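Kinon Publishes Sorting and Storage Specification for Shared Kitchen Utensils

TRILUMBERG, 2021-12-08 – Kinon today released the first edition of its utensil sorting specification, a written procedure for clearing, grouping and storing hand tools in shared kitchens. The document covers spoons, slotted spoons, spatulas, graters, bowls, plates and flat boards. It was prepared with Stetent, which supplies storage containers to training kitchens, and applies to any work table with a flat wooden top.

The specification starts from the unsorted state. Utensils in shared kitchens are commonly set down across one another, and long handles end up under the heads of other tools. A piece pulled from the bottom of such a pile moves everything above it.

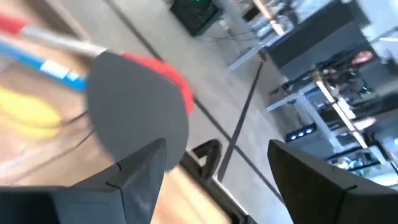 Under the Kinon procedure, the uppermost piece is always removed first and is held by the handle until it has been placed. Printed stickers and labels on handles are left on during sorting and dealt with at the washing stage. Pieces are then grouped by overall length – color is not used as a sorting key, as replacement tools seldom match the original set.

Containers are set out before the first utensil is moved. The specification recognizes upright holders, clear plastic boxes and shallow trays with raised sides. Holders and boxes stand at the far side of the table, and trays stay at the near side within arm's reach. Spoons with large bowls go to the tray, where they can lie flat. 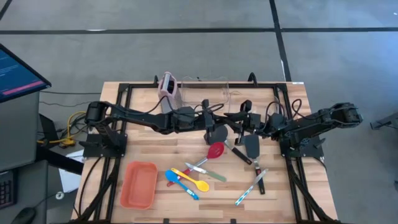 Graters, Boards and Stacked Items

Box graters are stored upright on their base rim and are never laid among spoons. The grater is placed first and acts as a fixed point for the rest of the layout. Flat boards are stacked low, largest at the bottom. Plates may be stacked on a bowl for short periods only, and the stack is broken down before the table is wiped.

Clear containers are preferred for mixed tools, as the contents can be checked without lifting anything out. A utensil longer than its container may rest at an angle, provided the handle points away from the walking side of the table.
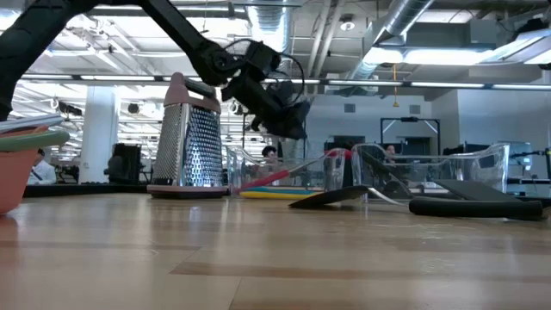
Spatulas are handled last. A flat blade takes up more width than a spoon of the same length, and the specification allows one blade per container unless the blades nest. Cylindrical items such as rollers are placed against a container wall to keep them from turning.

Kinon drew up the procedure from 78 sorting sessions comprising 600 individual placements. Four table layouts were compared, and the one with containers along the far side was adopted. The full text runs to 192 numbered clauses, with a short form for posting beside the table.
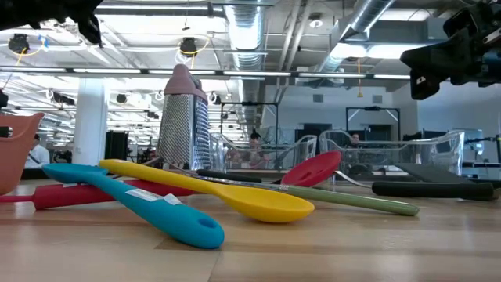

Nikzad, which reviewed the draft, said that crossed handles were the main cause of delay in its own kitchens and that it would use the short form at every table from January. It also asked for a separate clause on slotted spoons, whose heads can catch on thin handles. That clause is included in the published edition.

The specification is available from Kinon on request, in print or as a file. Container dimensions are listed in a separate sheet issued by Stetent. Comments on the first edition may be sent to the Kinon office in Trilumberg and should quote the clause number.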